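Thursday, October 12, 2023

Up at five, rain on the way in. The Balow road was backed up at the bridge again so I clocked in four minutes late, which they don't dock anymore now that I'm on the review desk. They used to dock it when I was on the line. I still walk fast from the car.

I've been off the packing line since June. I put desk sets together at Feludov for a long time: pen, pencil, ruler, clips, eraser, tray, close the lid, next. I was quick at it. Now I sit upstairs at a screen and watch a simulated robot arm try to do pieces of what I did, and I mark each run pass, fail or unsure. If I mark fail I have to type in what went wrong. There's a list of codes but the codes don't cover much, so mostly I type.

Today's batch was 266 runs. I got through all of them but the last part was after two o'clock and I don't think I was as careful as in the morning. I said so in the notes. My supervisor told me when I started that she'd prefer I say it, and so far she has never made anything of it.

The morning runs were all reaching for small things on a table. You'd think small things would be the easy part. On the line we never gave a pencil a thought. You put your hand in the bin and came up with one, and if you came up with two you dropped one back. The arm has to know where the pencil is and which way it's lying and turn itself to match, and then come down to the right height. A lot of the fails are height. It closes on nothing and goes up again as if it had something, and carries on through the rest of the job like that. I watched one this morning set down no pencil very gently in the right spot. The program scored it as complete. I marked it fail and typed "nothing in gripper."
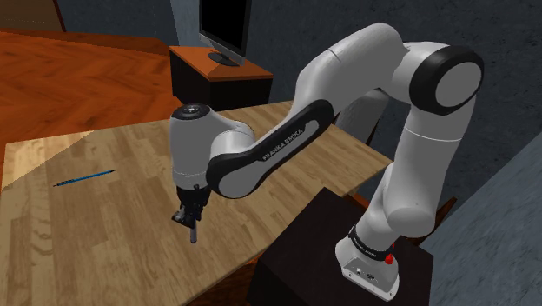

What bothers me is the scoring, more than the arm. Uvton's software gives every run a number before I see it, and I'm supposed to look at the run first and the number second. The number is in the corner of the screen the whole time. I asked in August if it could be hidden until after I'd clicked. They said it would be in the next version. I cut a piece off a sticky note and put it on the monitor over that corner and that has worked fine.

Two of us up here came off the line. The other woman was in returns. The two young men across from us came straight from school and know how the software is built, and they're polite and ask us things. One of them asked me this morning how I would pick up a pencil if it was lying flat and I could only use two fingers. I did it for him on the desk. Then he wanted me to do it slower. I found I couldn't do it slower without doing it differently, I started pinching it in the wrong place. He filmed my hand on his phone and we went through it and I roll it a little with the side of my thumb before I lift. I didn't know I did that. All those years.

He wrote it down. I had a strange feeling about it that I haven't sorted out. If they work out how to make the arm do the same, then I've helped with it, and the people downstairs are still people I eat lunch with.

Lunch: leftover rice and the last of the chicken. Sat with the line. There were 36 on the day shift when I was down there and it's fewer now, though the company says all of it is people leaving on their own and not being replaced. That's true of the ones I know. The man who ran the labeler took a job at the Brynjólfsdóttir warehouse for more money. One retired. The talk today was about the notice on the board, which says the first real cell goes in after New Year's at the end of line two and will do 400 sets a shift. Somebody said we did better than that on a bad day. It's so, but it will run nights too, and the notice leaves that part for you to figure out.

I got asked straight out if the thing works. I said in my opinion it's good at some of it and poor at some of it, and that I only see the computer version. I don't believe they thought I was hiding anything. One of them moved over to make room for me on the bench same as always. But I noticed I was choosing words, and I never used to do that at that table.

Afternoon was a different set.

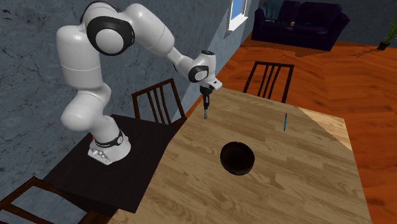

I had trouble with the form in this set. It asks for "target reached, yes or no" and I can't always tell from one view what the target is meant to be. There were runs where the arm had just the one dark finger pointing down over the left side of the table, the black bowl out in the middle, and the blue pen lying way off to the right past it. Was it going for the bowl or the pen? The task line was blank on nine of them. I marked all nine unsure and sent a message down to the young men's group, and one of them came over and looked and said yes, that was their mistake, the text hadn't loaded. He'll send them again tomorrow with the task filled in. He thanked me. Returns lady had marked hers fail, so she had to go back and undo them, and she was annoyed the rest of the day.

I spend a fair amount of time looking at that room, with its purple sofa and the plant over in the corner. I've said to my sister that I know it better than my own front room, and I'd water that plant if I could get at it.

My hands feel better. I should put that down as well. By this time of year I used to be wearing the brace at night and I haven't had it out of the drawer since summer. My eyes are worse. By three I'm reading the run numbers twice. I have the optometrist's card on the refrigerator and need to call.

Pay is the same rate as before, no shift bonus, so it comes out a little lower. They said the review job is good through the end of next year and then they'll look at it. I asked what looking at it meant and my supervisor said she didn't know and wouldn't guess. I'd been hoping for more than that but I didn't push.

Got home before dark. Soup from the freezer. Tried picking up a pencil at the kitchen table without the thumb roll, just straight down with two fingers, and dropped it the first couple of times. Paid the gas bill. Tomorrow the nine reruns first, then whatever batch they've got.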